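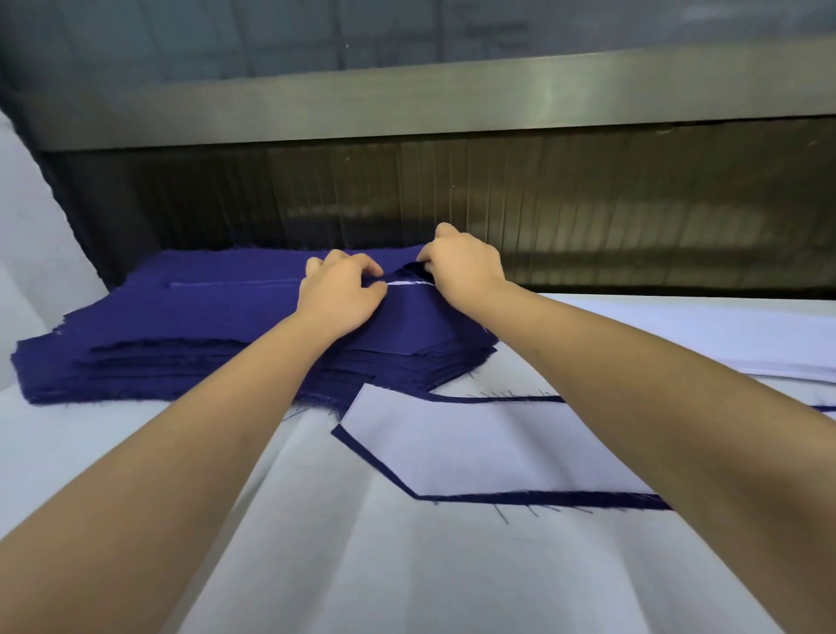 # Automation of the cutting room

**Automation of the cutting room** is the use of computer-controlled machines for spreading, marking, cutting, and labeling cloth in clothing manufacture. Cutting was one of the first parts of the trade to be automated and is still one of the most heavily automated, while sewing is mostly done by an operator at a single machine. The change affects several jobs: the marker maker, the spreader, the cutter, and the bundler, who sorts and checks cut parts before they go to the sewing floor.

Few cutting rooms are fully automatic. In most of them machines do the long straight work of laying out cloth and the close work of following a pattern line, and people do the handling before and after. Cut parts are limp, they cling to each other, and their edges fray, and these properties have kept hand work in the room longer than early planners expected.

## Terms

A *ply* is one layer of cloth. A *lay* or *spread* is a set of plies placed on a table for cutting together. A *marker* is the plan that shows where each part falls on the cloth, either printed on paper or held as a file. A *bundle* is a group of matching cut parts kept together for sewing. A *block* is a rough piece cut out of the lay with extra cloth around it, to be trimmed later to the exact line.

## Hand methods

In a room without automation, the spreader walks the cloth up and down the table, squares the ends, and watches for flaws. A paper marker is laid on top, or the outline is drawn around pattern pieces in chalk. The cutter then follows the lines with a straight knife or a round knife. Small parts such as collars, cuffs, and facings are often cut as blocks and finished on a band knife.

The paper pattern piece is also the main checking tool. A worker lays it on a cut part, lines up one straight edge, and looks for cloth that shows past the paper or falls short of it. The top and bottom plies of a stack are compared most often, as a leaning blade makes them different sizes. Woven cloth that has frayed at the edge is harder to judge, and workers learn to read the last firm yarn and ignore the loose threads.

Hand cutting depends on experience. A new cutter was usually kept on linings and pocketing for a long time before being given shell cloth.

## Automated methods

### Spreading

A spreading machine carries the roll along the table and lays cloth at an even tension. Simple versions are pushed by hand. Later ones run on a rail with their own motor, cut the end of each ply, and stop when a joint in the roll is found. The worker loads rolls, enters the length, and watches the edges.

### Marker making

Marker software places parts on the width of the cloth with as little waste as possible. It was adopted widely even in small firms, which could use it with a plotter and go on cutting by hand. Many workshops still stop at this point.

### Cutting

The common automatic cutter has a reciprocating blade on a beam that travels over a bristle bed. The lay is covered with plastic film and held down by suction from below. Single-ply cutters, which use a wheel or a laser, are found in sample rooms and in made-to-measure work. Laser cutting seals the edge of some synthetic cloth and can scorch natural fibers.

### Labeling and sorting

Ticket printers and projected labels tell the worker which bundle a part belongs to. Picking the parts up is still done mainly by hand. Robotic pickers have been tried with needles, suction, and rollers. Their usual fault is taking two plies at once, or taking one and shifting the ply beneath it. A person separates plies by feel, lifting a corner between thumb and finger and letting the rest stay flat.

## Effects on the people in the room

### Number and kind of jobs

The cutter's job changes the most. One operator at an automatic cutter can do the cutting of several hand cutters, and firms that automate generally need fewer people with knife skills. Bundling and checking shrink less, and in some rooms they grow for a time after the machine arrives, since cut parts reach the sorting table faster than before.

At the Ciseter workwear plant in Soltthorpe, 33 people worked in the cutting room when its first automatic cutter was installed. The plant made its reduction by moving cutters to bundling and machine operation and by leaving posts unfilled. Former hand cutters kept their rate of pay after the move. New starters on the same bench were paid a lower rate, and this caused a long dispute over whether checking should be graded as skilled work.

### Pace

A hand cutter sets the pace for the people downstream. With an automatic cutter the pace is set by the production plan, and workers at the unloading end have to clear the table before the next section of the lay moves up. Rooms handle this in different ways. Some place a second table beside the first as a buffer. Others let the unloading crew release the next section with a foot switch, and this arrangement is generally preferred by the crew.

### Physical strain

Automatic cutting removes the work of guiding a knife at arm's length through a thick lay, along with much of its noise and vibration. It does not remove reaching. Workers who sort and check lean over the table for long periods, and wide tables built for machines make the reach longer. Complaints move from the wrist and elbow to the shoulders and lower back. Usual measures include height-adjustable tables, changing sides during the shift, and rotation between unloading and ticketing.

### Safety

Knife injuries are fewer in automated rooms. The remaining ones tend to happen during blade changes and when a guard is open to clear film or lint. Chain-mail gloves, standard for straight-knife work, are not worn near moving conveyors. Dust from frayed cloth is a concern under both methods. Suction beds carry part of it away, provided that the filters are cleaned.

### Skills and training

Operators learn to load files, set blade speed for a given cloth, and recognize a dull blade from the edge it leaves. The cloth knowledge of the older trade stays useful. A worker who knows that a twill will creep, or that a dark dye lot has shading from side to side, can stop a bad lay before it is cut.

The training course at Vikgate teaches hand cutting first and machine operation second. Its trainees check parts against paper patterns during the first weeks and return to the same task after learning the cutter, this time to trace faults back to machine settings.

## Checking after automatic cutting

Parts from an automatic cutter are more alike than hand-cut parts, and some plants check fewer of them as a result. Faults still occur. Plies can shift when suction is lost through a tear in the film, small parts can move late in the cut, and a blade can deflect on tight curves. Notches may be too shallow to find at the sewing machine.

The Fekete, a cutter used at Soltthorpe, is set up there for lays of up to 105 plies of light shirting. Heavy cloth is cut in much lower lays. Orders of fewer than 200 garments are usually still cut by hand at the plant, where setup on the machine would take longer than the cutting.

Paper patterns remain in use at the table even where the marker is digital. A paper piece can be laid on a part in a moment without a screen, and it can be trimmed or written on. Its weak points are wear at the corners and confusion between old and new versions. Plants that keep paper therefore date each set and withdraw the old one when a style is changed. 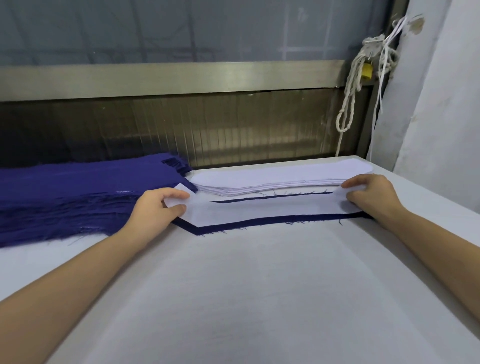

**Why are cut parts still checked by hand when a machine has cut them?**

The machine controls the path of the blade, but the cloth can move under it. A worker comparing a part with its pattern finds shifted plies, short notches, and flaws in the cloth before the part is sewn into a garment, when replacing it is still cheap.

## Limits

The cost of an automatic cutter includes film, blades, bristle blocks, compressed air, and a service contract, and power for the suction bed is a large item in the running cost. Small workshops often share a cutter or send lays out. Striped and checked cloth needs matching, which camera systems can do with varying success, and pile fabrics need care with direction. In these cases many rooms cut blocks on the machine and trim them by hand.

## See also

- Band knife
- Bundle system
- Marker making
- Spreading (textiles)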